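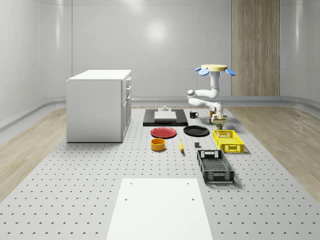 4.2 Length of stay and the last day

Most touring couples stayed longer than planned. Of the 118 diaries, 29 record at least one extra night at Hostach - weather mostly, sometimes a neighbour on the next pitch they got talking to. Wind comes up again and again. Rain less so. Campers would sit out a cold day but not a gusty one, awnings being what they are.

The last full day has its own pattern. Little sightseeing. Laundry, water, a run to the shops, a bottle of something local if friends were waiting at the next stop. Spending that day was higher then we expected and nearly all of it stayed in the village. Aubert found much the same at Stenari (Fabrice Aubert, personal communication), though his sample was April only and drew on day visitors as well. 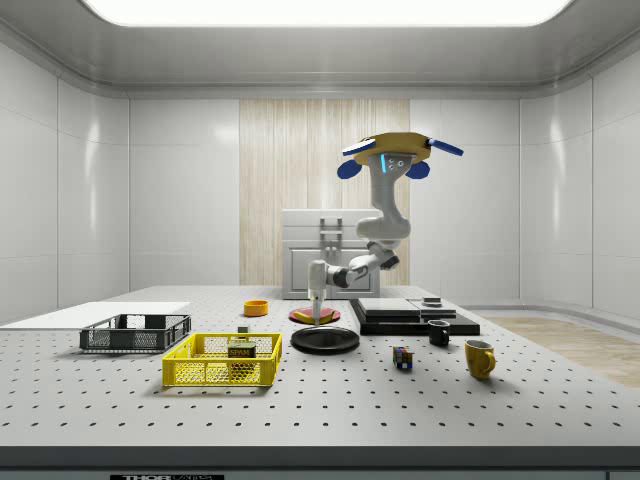 Distance to the next site mattered less. Diarists heading for Bautista, the longest leg, shopped no more heavily than those doing the short hop. What did matter was arrival time. Anyone expecting to get in after 6 pm bought supper before leaving - colour of the answers varies, but the habit is steady. Four diaries gave no departure entry and were left out of this part. Smaller sites still to be coded, see 4.3 for what we have so far on thier opening hours.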